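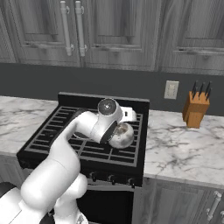
15 Sep 2025 – workroom notebook, jacket block

Second go at the Hullier jacket today. Same pattern as the one we cut in April, but I've let out the back seam a touch and dropped the armhole less than the sheet says. Last time I followed the sheet to the letter and the poor customer couldn't lift his elbows without the whole coat going up with them. So, higher armhole, smaller, closer to the body. It looks wrong on the table and feels right on a person, and I have to keep reminding myself of that!

Cloth is the mid-grey from Brelletti, bolt 922. Lovely stuff to press, a bit of a pain to chalk. The white chalk brushes off before I've got to the end of the seam, and the blue one leaves a line I can still see after steaming (test scrap is pinned to the inside cover, have a look before you use it on anything good). I've gone over to thread marking for the darts and pockets. Slower, but I trust it.

Canvas: I used the lighter one for the chest and left the shoulder piece off altogether. Hideaki thinks that's a mistake. His view is that the cloth is too soft to hold a clean line from neck to sleeve by itself, and he'd put at least a small bit of felt in. My view is that every man who comes in at the moment wants a soft shoulder and then stands in front of the mirror with his own shoulders up by his ears. We've agreed to baste one side his way and one side mine and see which one Vesna picks at the fitting without telling her which is which.

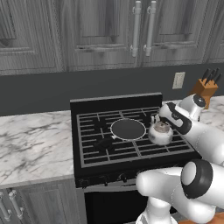

Image: Farus

Lapels next. I drew three widths on brown paper and pinned them to the stand. The narrow one made the jacket look about ten years old, in the bad way, and the widest wanted a different collar. Middle one it is. I rolled it by hand over my finger while padding and the roll is sitting nicely, breaking just above the top button. Please don't press it flat, whoever has the iron next. I know it's tempting. Just leave it on the stand with the cloth over it.

Notes on the sleeve, mostly for me:

Left sleeve pitched forward a little more than the right. The customer carries a bag on that side and his arm hangs differently.
Ease was fighting me at the back of the head. Shrank it in with steam over the ham, 2 goes, and it behaved on the second.
Cuff basted up, length to be checked with the shirt he'll really wear. Wants a bit of shirt showing, so ask him to bring it.
Lining not cut yet. I'd like the dark green but we're short, so it may have to be the plum.

Trousers are at the waistband stage. I've put in 5 belt loops and marked for side adjusters as well, as he couldn't decide. If he goes for the adjusters the loops come off, no harm done. I did try talking him out of having both – a belt on top of adjusters always ends up bunching at the front – and he said he'd sleep on it.
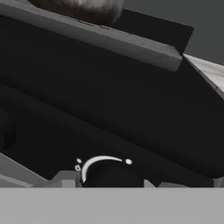 Picture credit: Uchida

Vesna came by after lunch and did the blind test. She went for Hideaki's side. Then she turned the stand round to look at the back and changed her mind, so we're no further on. She did say the collar is standing off the neck on both sides, and she's right, I'd been so busy looking at shoulders that I missed it. Took the collar off again and stretched the under edge a bit more with the iron. Better, though I want to see it on him before I sew anything down for good.

She also asked why we're still using the old button samples. Fair point. The horn ones look yellow against this grey. I've laid out a smoky brown and a near-black and I lean towards the brown.

To do before the fitting: re-baste collar, press trouser creases lightly, find the other sleeve board (who's had it?), order more silk thread in grey and a reel of buttonhole twist to match the brown buttons.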